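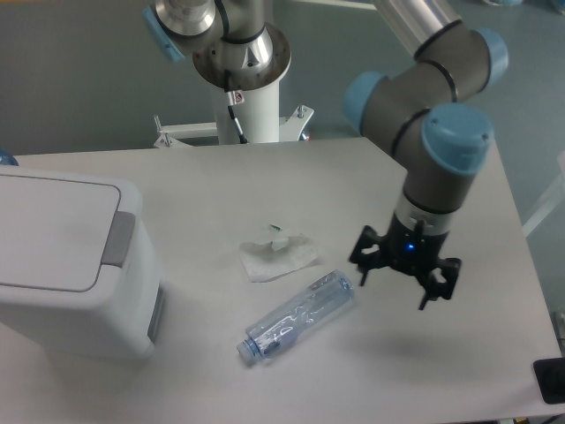

A white tabletop with a few things left out on it.

The case for the shared table

By Agnes Purves
March 3, 2026

When the library in Drullside was refitted, the long table by the window went. It had seated 15 people. In its place are 4 booths with high sides, each with a socket and a lamp, and a sign asking users to book ahead.

I think this was a mistake, and I would like the council to reverse it before the same plan is carried out at Grenlow in May.

The booths are comfortable enough. I have used them. But a booth suits a person who arrives with a task and leaves when it is done. Much of what went on at the old table was harder to put on a form. People read the paper and passed it along. Pupils did their homework beside pensioners filling in pension claims, and sometimes one helped the other. Liam Keogh, who taught me to read a planning notice, was a stranger until he asked to borrow my pen.

The council's answer is that readers complained of noise. Some did, and a quiet room is a fair request. The upstairs room could serve, as it did for years.

Cost has been raised too. A plain table of the right size can be had for 800 pounds. The booths cost a good deal more and seat fewer people.

Public rooms are getting smaller inside, one partition at a time. Grenlow still has its table. I ask that it be left where it is.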